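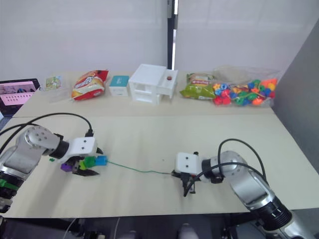

Four beads on green string: purple, lime, a darker green and bright blue.

Beads and String: Your Questions

I get a lot of the same emails about stringing beads, so I finally put my answers in one place. I run the Saturday bead table at Listton and I teach a beginners' class there before the holidays every December. If your question isn't covered, write to me and I'll add it when I get a minute.

What kind of beads should I start with?

Big plastic ones! Everybody wants to begin with tiny glass seed beads and I get it, they're gorgeous, but you'll spend your first hour chasing them around the floor. Get a tub of chunky plastic beads in colors you like and make a few ugly bracelets first. Mine were hideous and I still wear one.

How long should I cut the string?

For a bracelet, measure your wrist and add 10 inches. That sounds like a ton, but you need slack for the knot and something to hold on to while you work. For a necklace I add 12. You can always trim it, and the leftovers are handy for testing whether a bead hole is big enough.

My beads keep sliding off the other end. Help?

Tape! Fold a little piece of masking tape over the tail before you start. You can also tie on a stopper bead, looping the string through it twice, and take it off at the end. Greer Pollock in my class uses a clothespin, and that works great too (until you pick up your work by the wrong end).

The end of my string is fraying and won't go through.

Cut it again at a slant with sharp scissors. If it's still fuzzy, dab on a bit of clear nail polish, let it dry all the way, and then you've got yourself a stiff little needle. Please don't lick it. I know we all do it, but it only works for one or two beads.

Should I move the bead or the string?

Whichever feels natural. I hold the bead still and poke the string through, then pull from the far side. Keep the string fairly straight between your hands and the beads will slide along without bunching up.

How do you pick colors?

I put out three or four and stare at them. Two greens next to each other look lovely if one is clearly lighter, and a purple or a strong blue stops it all from going too salad-y. My friend Mhairi Cruickshank picks with her eyes shut and hers come out better than mine, so take my advice with a grain of salt.

What knot do you use?

A surgeon's knot for stretchy cord – it's like a regular square knot with an extra wrap on the first half. Pull it snug, add a drop of glue, and leave it alone overnight. On ordinary string a plain square knot is fine.

Can little kids do this?

Sure, with thick string and large beads, and with you sitting right there. Beads are a choking hazard, so I don't put them out for anyone under three. For the five-year-olds I cut the string short and let them stop at 17 beads, or whenever they wander off.

When is the next class?

18th April, in the upstairs room. It's 50 cents for string and you can bring your own beads or dig through my tub.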